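WD My Passport 2 TB: a proper look after living with it for a while
Posted Oct 26, 2020 in Storage and Backup

I have put off buying a backup drive for longer than I care to admit. My photos were spread over two old laptops, a handful of memory sticks and a phone that kept telling me it was full, and every time I thought about sorting it out I found something nicer to do (watering tomatoes, mostly). Then in August my older laptop from Miltel started making a noise like a coffee grinder, and that was that. I ordered a My Passport the same evening.

A few of you asked what I thought of it after I mentioned it in the Zasari post, so I'm finally writing it all up. I paid for it myself, as usual.

Unpacking and the box

I did the unpacking on the big table with the yellow checked cloth, on a day when I was meant to be clearing out the whole corner, so it had plenty of company. Cables everywhere, bits of white foam, cardboard, a bag of odds and ends I'd been promising to go through since spring. It's a cheerful box, white and orange, and easy to spot in a mess -- I can vouch for that! The front tells you the two things they want you to know, auto backup and password protection, once in English and again in Chinese.

What I liked is that it's small. I had cleared a whole shelf for this thing in my head, and it ended up living in the drawer with the stapler. If you're posting one to somebody as a present it won't cost you a fortune either.

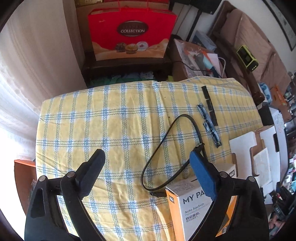

Setting it up

Very easy, with one grumble. I plugged it in, the laptop saw it straight away, and I could have started dragging folders across there and then. The grumble is the software. You don't need it to use the drive, but you do need it for the two things boasted about on the box, and installing it wanted an update and then a restart and then another update. I made a cup of tea and came back and it was asking me something else. Once it was in, though, I picked my folders, picked a time for the daily backup, and haven't had to think about it again.

The password bit I dithered over. If you forget it, your files are gone, and I do forget passwords. My friend Kyrylo Pasichnyk talked me into it on the grounds that the drive goes in my bag and my bag gets left on trains. Fair point. I wrote the password in the recipe book, under soups, and now I suppose I'll have to move it.

How quick is it?

Quick enough for me, is the short answer. The first big job was 200 GB of photos and home videos, and I left that going overnight and it was done by breakfast. After that the daily backups are only picking up what's new, and I barely notice them. Don't expect it to feel like one of the solid state ones. If you edit video straight off the drive you'll be drumming your fingers, and you should spend more and get something faster.

Noise: hardly any. There's a faint whirr if I put my ear right up to it (yes, I did). Heat: it gets a bit warm on a long copy, never so much that I worried.

Is 2 TB enough?

For me, loads. I have photos going back 19 years, all my scanned letters and an embarrassing amount of music, and I still haven't filled half of it. I did think about the next size up, and the chap at the Bednárik shop was keen that I should, but I'd have been paying for empty space. If you've got a houseful of people all backing up to the same drive then go bigger, definitely.

The icons near the bottom of the box front sum up what you're getting without any squinting at tiny print: the capacity, a circular arrow for WD Backup, a shield with a 3 in it and a padlock for WD Security. There's a picture of the drive as well, plain black, running across at an angle.
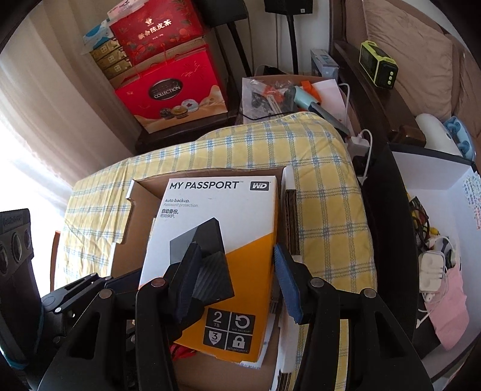
The My Passport box, with the mooncake box and the tea boxes behind.

Things I'm less keen on

The cable is my main moan. It's short! Fine with a laptop on a desk, hopeless with a computer that sits on the floor, and I've ended up balancing the drive on a pile of books at my mum's. I bought a longer one from Fimia and it works perfectly well, but I'd rather not have had to.

The shiny part of the case picks up fingerprints, too. And there's no pouch. My old drive came with a little felt sleeve and I miss it, so I've been using a sock. Branislav Štefanec left a comment on my last storage post saying he keeps his in a glasses case, and that's so much better than a sock that I'm annoyed I didn't think of it.

Would I buy it again?

Yes, I would, and I probably will, as I'd like a second one to leave at my mum's in case anything happens to this one. It does a dull job without making a fuss. My photos are all in one place for the first time since I had a film camera, and I've spent several happy evenings going through them when I should have been ironing.

My score: 28 out of 30. One point off for the cable and one for all those updates.

If you've had yours longer than I've had mine, do leave a comment and tell me how it's holding up -- especially if you've found a decent case for it.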